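Faint tan stains on white surface, what takes them off?
Posted by Freya Penrose in Cleaning & Laundry, April

Moved in 2 weeks ago and the white surface by the kettle has these pale brownish marks. Tea I think?? Dish soap did nothing. Don't want to wreck the finish, landlord is picky. Tried a wet sponge, tried a dry one.

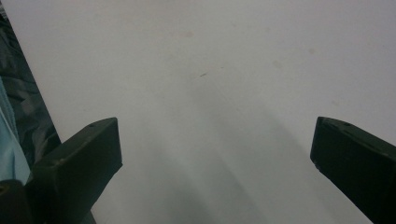 Three faint stains, plus a tiny dark speck

Any ideas before I buy something harsh?

Jeanine Brouwer
Baking soda and a little water, make a paste. Leave it 12 minutes, wipe with a soft cloth, rinse. Do a hidden corner first -- some finishes go dull. No scouring pads. If it's still there do it agian, dont scrub harder.

Thijs De Haan
bleach

Ourania Fragkou
Wouldn't start with bleach. Paste worked on my old tea rings, took two goes. The speck might just be a scratch -- run a fingernail over it. If it catches, leave it alone and tell the landlord now.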